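2026-01-28

Table cleared, lamp moved to the shelf, two black case parts out.

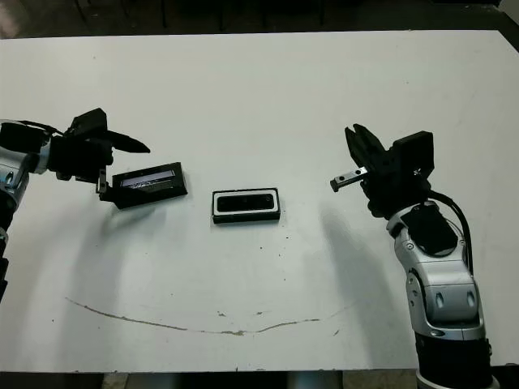
The windowed part on the left, the open one with the pale rim in the middle.

Spent the evening on the storage question I have been putting off since October. The drill bits and small taps currently live in a cookie tin, in paper envelopes, and the envelopes have started to split along the bottom. I want flat cases that stack, with a clear top so I can read a label without lifting anything. Birdie Quintanilla sent me a pair from Prostent to try before I commit to a full order. Their catalog has the same case in three depths and I have the middle one.

Measured first, wrote it down second, which is the wrong order, so I measured again. Inside length 49 mm short of what I need for the longest bit if it lies straight. On the diagonal it goes in with a little to spare, but then the space on both sides of it is wasted and the short bits slide into the corners. The long ones will have to stay somewhere else. I can live with that. There are only a few and they hardly ever come out.

Fit of the lid: good along both long sides, slightly proud at one short end. I turned the lid end for end and the gap moved with it, so the fault is in the lid and the base is square. A pass with fine paper along the inside lip would probably cure it. I left it alone until I hear from Birdie whether hers does the same. If it does, it is the mold and I will need to allow for it on every one.

The window is a problem at night. With the lamp at the back of the table it throws a glare straight up and whatever is under it disappears. With the lamp on the side shelf it is readable from the chair but poor from standing. A matte label on the short end would get around this completely. I have a roll of 16 mm white tape that would do, and it can be peeled off when the contents change.

Foam next. I had an offcut from the camera case, dense gray, and cut a pad for the base with the long knife. First cut leaned. Second was straight after I clamped a steel rule on top and went down in several light strokes. The pad holds the small taps well enough upside down, which is my whole test. For the drill bits I would rather have slots than a plain pad. Iida Huttunen has a hot wire cutter at the Skisholm workshop and says I can use it any evening she is there, as long as I bring my own foam and sweep up.

Cost, so I have it in one place. The Prostent cases come to more per piece than the gray ones from Korkero, but the Korkero lids are opaque and the hinge is a thin fold of plastic that I do not trust after one winter in a cold shop. A separate lid has nothing to crack. It can get lost, and I expect I will lose one. Buchanan used to carry a metal version and have dropped it. I asked twice.

Stacking: not tested, with only one complete case. The rim on the base ought to locate the one above if the underside is relieved the way the drawing shows. Mine looks flat underneath. Another thing to ask.

Drawer under the bench is 900 mm wide inside the runners. Laid out on paper, the cases go in as one row with the long sides front to back, and there is a strip left on the right for the calipers and the deburring tool. I drew it the other way as well and it was worse — the back row could only be reached by pulling the drawer all the way out, and it has no stop.

The tabletop needs a proper clean. It has picked up scuffs and some dark specks that I only notice with nothing on it. Tried a damp cloth on a corner, no change. Will try the cream cleaner on the same corner tomorrow and leave the rest until I see what it does to the finish.

To do: write to Birdie (lid gap, underside), buy foam, print labels in the larger type. Envelopes back in the tin for now, the split ones taped.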